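4.2 Waiting at the handoff between arms

We turn now to the part of the controller that took us the longest to get right, and that we suspect will be of most use to readers who run two arms from a single policy. In Averix, each arm has its own action stream, and both streams are drawn from one shared plan that is refreshed every eight control steps. This works nicely when both arms are moving. It works much less nicely when one arm has to stay put near an object while the other goes off to fetch or hold something, because the waiting arm keeps receiving small corrections that it has no real need for. Over a long wait these add up to a slow drift, and the gripper may end up nudging the very thing it was supposed to leave alone.

Our first remedy was a plain dead band, in which any commanded motion below a fixed size was dropped. We were rather fond of this idea for a while (it is four lines of code, after all), but it also swallowed the fine motions needed at the start of a grasp, and the operators noticed right away. The version we kept asks the planner for one more output per arm, a hold value between zero and one, and blends the new command with the last settled pose according to that value. Figure 5 gives a typical moment from the marker and case task, which we use for most of the tests in this section. 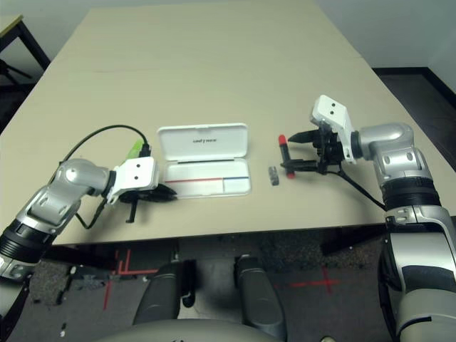 Figure 5. Marker and case task, head camera view. The right gripper holds the marker; the left gripper is next to the open white case.

The task is a good one for our purposes because the two arms work so close together. The left fingertips nearly touch a corner of the case, so even a little drift at the wrist matters, and the marker is slender enough that the right arm must be treated with some care as well. The perception module, Murnex, reports a pose for the marker and another for the case, and the hold value is computed from both of these together with the finger opening of each gripper. We do not feed it the raw image. An earlier build did, and it learned to rely on the floor tape, much to our dismay when we moved the table in March.

To train the hold output we used 994 recorded runs, with the labels made automatically by looking ahead in each run and marking the stretches in which an arm's commanded path stayed inside a small ball. A further 507 runs were set aside for testing. Training was stopped at 2000 updates in every case, as the validation loss had gone flat well before then and we saw no reason to be greedy. The labels are a bit ragged at their edges, and we smoothed them with a short window before training, a step that readers repeating this work should be sure not to skip.

One matter still bothers us. When Murnex loses the marker behind a gripper, it holds the last good pose and raises a flag, and the hold value for that arm is then frozen until the flag clears. This is safe but can make the arm seem sleepy, and a better answer would be to let the uncertainty of the pose grow with time and pass that along to the planner. We come back to this in Section 6.

Related items
Averix: a shared planner for two-arm tabletop work
Murnex release notes: pose flags and lost objects
The Caner logging format for paired action streams
Jin: a small viewer for replaying recorded runs
Dead bands and their troubles in slow manipulation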